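Five nights at Sulley

21 September 2025

We got back from Sulley a bit over three weeks ago and I said I'd write up the house for the people who asked. We booked it for five nights in August through the owners' own website, which took a while to find because the bigger listing sites call it Hetum Cottage and the owners just call it Hetum. It's the same house. The price was lower on the owners' site, and they answered email within the day.

The drive was 261 kilometres from our door, the last 14 on gravel. The gravel is in fair shape but slow after rain, and there's nowhere to pass on the stretch past the second bridge. Get your groceries in Wallell. There's a general store in Sulley but it closes early and had no fresh vegetables when we went in.

The house sleeps eight. There were six of us, and I'd say six is the right number. Two of the beds are bunks in a room off the laundry, fine for kids, tight for anyone over about twelve. The main bedroom is at the front and gets the morning sun. The back bedroom is colder but much quieter, and we ended up swapping after the first night because the front one picks up the noise of the boats going out.

Heating is a wood stove in the living room and panel heaters in the bedrooms. Wood is supplied, one load per stay. We went through it in four nights and bought another bag in Wallell. If you're going in the cooler months I'd bring your own kindling, as what's in the shed was damp.

I always look at how a rental handles dishes before I look at anything else, and Hetum has no dishwasher. With six people eating three meals a day in the house, you're washing up more or less constantly. We did a roster. It held until the third day and after that it was whoever was standing closest.

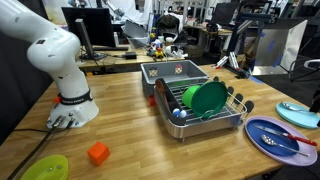 Green plate and cup in the rack.

The kitchen stuff was otherwise good. Sharp knives, a big stockpot, enough mugs. The oven runs hot, so knock it back a little from whatever your recipe says. There was no colander and no decent tea towel, and I've told the owners about both. They wrote back to say a colander was on the list.

Water comes from a tank. There's a note in the house folder asking guests to keep showers short and we did our best. Pressure is good downstairs and weak upstairs. The folder also has the wifi password, but the wifi only reaches the living room and half the hallway. Phone reception is one bar at the end of the driveway. I didn't mind this. The teenagers did.

For walks, there's a track that starts behind the boat ramp and goes around to Tan, the next bay along. It took us 80 minutes each way at kid speed with a stop for lunch. The first part is steep and there's a section of loose rock near the top, so proper shoes. Tan has a toilet and a picnic shelter and that's it. We had it to ourselves both times. The tide matters for the last bit across the beach, and the times are stuck up on a board at the ramp.

We had one full day of rain and stayed in. There's a shelf of board games at the house, most of them complete, and a 504-piece jigsaw of a lighthouse that turned out to be missing part of the sky. I made soup and a tray of scones and we ate early.

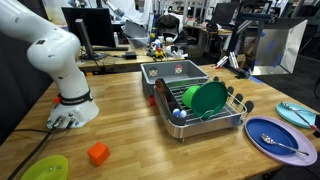
A comment from Maureen on my last post said she'd stayed at Hetum two winters ago and found the bond slow to come back, nearly a month in her case, and that anyone booking should get the checkout conditions in writing. Ours came back in nine days with no deductions. I did take her advice and asked for the conditions beforehand. They're short: strip the beds, empty the stove, take your rubbish with you. There's no collection at Sulley, so it all goes in the car. The transfer station at Wallell is open mornings only and takes recycling for free.

Would I go back? Yes, probably in late spring, and with five people. I'd ask for the back bedroom from the start and bring two of our own tea towels. The owners are already taking bookings for next year, and they told me the school holidays go first.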